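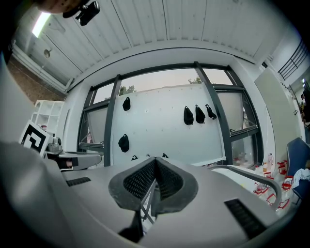 Hand-held gripper at the window end of the shop, with the pouch panel behind.

About Garrido

Garrido is a shared workshop on the upper side of Mundton. Members build robots and automation hardware for their own use, mostly things that started at a kitchen table and outgrew it. The floor area is 3,000 square feet, of which 1,665 is bench and machine space. The remainder is storage, the stairs and a small room for soldering.

The workshop was set up by Nafula Kimaro, a controls engineer, and Ľubica Vávra, who repaired packaging machinery before she taught it. They signed the lease in November and moved in with four benches and one lathe. There are now 12 benches. The lathe is the same one.

What we build

Current work is mainly end effectors and small positioning systems. The longest-running project is Divico, a hand-held gripper with a light-gray body and two angled finger pads faced in a fine dark mesh. The pads meet in a V and are carried on a thin metal linkage with crossing rods. It is on its fourth revision. Changes in this revision were limited to the linkage pivots and the pad mounting. The earlier pivots were drilled by hand and had too much side play to repeat a grip position. They are now reamed to size on the mill.

Other members are working on a belt-driven camera slider, a seed tray filler and a two-axis antenna mount. Drawings for finished projects are kept in the shop binder and may be copied by any member.

How the shop is arranged

Assembly is done toward the windows, where the light is better for small parts. The white panel there takes pegs and carries black fabric pouches. Measuring and calibration share the gray tabletop by the brick wall, next to the printed marker board. Do not move the marker board without checking the log. Cutting, grinding and anything that makes chips stays in the back room.

Fasteners are metric. Inch hardware is held in one labeled drawer for repair jobs. Electronics stock comes from Brarnalura on a monthly order, and requests go on the sheet by the stairs.

Membership

New members complete a bench induction and a separate one for each powered machine they intend to use. Ľubica runs the machine inductions. Nafula handles bench assignments, wiring checks and questions about motor drivers. No prior experience with robots is required, but applicants should bring a project, even if it is only a sketch with dimensions.

Benches are assigned for one quarter and can be renewed. Unfinished work may stay on the bench if it is tagged with a name and powered down. Batteries go in the metal cabinet before you leave.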